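1/ Right, I've been meaning to do a thread on burger night for ages, because I've finally got the laying-out bit sorted and I'm far too pleased about it. Bread, salad, trays, the lot. Mute me now if you don't care where the lettuce goes!

2/ Background: we do burgers once a month in the back kitchen at Distville. It started with 5 of us and a single frying pan. In September we fed 46 people and I loved every minute (my feet didn't).

3/ The cooking was never the problem. It was always the assembly. Buns in a bag at one end, salad in the fridge at the other, someone reaching across someone else for the sauce, and a burger going cold in the middle of it all.

4/ So now everything cold gets set out before a single patty goes near the heat. Doors open at seven, and I want the worktop finished by half six. That half hour is lovely, by the way. Radio on, cup of tea, everything in its place.

5/ Start with the worktop. Clear it completely. Kettle, post, the fruit bowl, that one screwdriver that lives there. Wipe it down, dry it, then only put back what goes in a burger.

6/ I work left to right. Supplies on the left, building space on the right, and I guard that building space like a dragon. If you put your phone down on it I will move your phone.

7/ Lettuce! I used to slice it into ribbons and it fell out of everything. Whole leaves, torn once if they're massive, are SO much better. They sit flat-ish, they catch the sauce, and you still get the crunchy rib down the middle.

8/ Wash it early, spin it, then spin it again. I do 900 grams for a big night and there's usually a handful left for my lunch. Soggy lettuce makes a soggy bottom bun and then the whole thing slides down your wrist.

9/ Keep it in something see-through. I got a stack of clear tubs from Halvorsen (the catering place behind the station) and they've changed my life a bit. One glance from the hob and you know whether you need more leaves.

10/ Buns next. Sesame every time for me. I know there's a brioche crowd and I respect you all, but I want seeds. Ours come from Batell, the bakery on the corner, and they're soft without going to mush.

11/ Split them all before you start. Serrated knife, gentle sawing, no pressing down. And keep each top with its own bottom! Mixed pairs never quite match up and it bothers me more than it should.

12/ My favourite discovery is standing the halves up on their edges, side by side. They take up hardly any room compared with laying them flat, and they're dead easy to pick up as a pair.

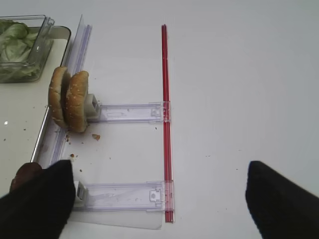 13/ Toasting. Cut side down in a dry pan, medium heat, and don't wander off. You want the cut face golden and the outside still squashy. Do it in small batches, right before you build.

14/ Building order, and I will happily argue about this in the replies: bottom bun, sauce, lettuce, patty, cheese, onions, more sauce, lid. Lettuce UNDER the patty. It keeps the bread from soaking up the juices.

15/ Sauce is mayo, mustard, chopped gherkins and a splash of the gherkin vinegar. A friend from the Clullura allotments brought a jar of pickled green tomatoes last time and we chopped those in too – absolutely gorgeous, would do it again tomorrow.

16/ Someone asked what the whole evening takes. I did write it down once: 494 minutes from first shop to last tea towel, including a long sit down with a burger of my own. Worth it!

17/ Next month I'm trying a bean patty that holds together properly. If you've got one that survives being flipped, please send it my way. I've got plenty of buns to test it on.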